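Thread on moving into a rented flat in Plirkside, now I've been here since September. 1/6

Read the meter before you carry anything in. Mine said 2,146. Send it to the supplier the same day and keep a copy.

2/6 The boiler pressure drops every few weeks. The letting agent (Claltell) sent a two-page guide and it was fine. Topping it up takes 10 minutes.

3/6 I bought very little furniture at first. A wooden table was enough for a month.

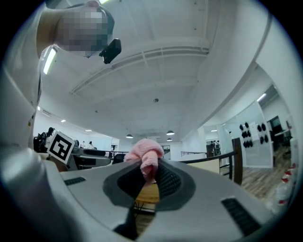
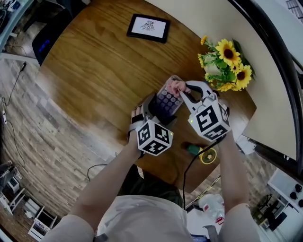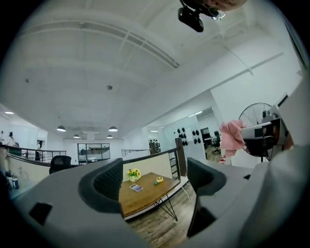
4/6 Bins go out Monday before 7am. Recycling is every other week and they won't take glass. The bottle bank is behind the Jilero shop.

5/6 Parking permit is £50 for residents, visitor ones are £30 a book. Apply online, the phone line just rings out.

6/6 Thanks to Natalie Mapplebeck for the tip about bleeding the radiators from the bottom floor up. Next job is the bathroom fan.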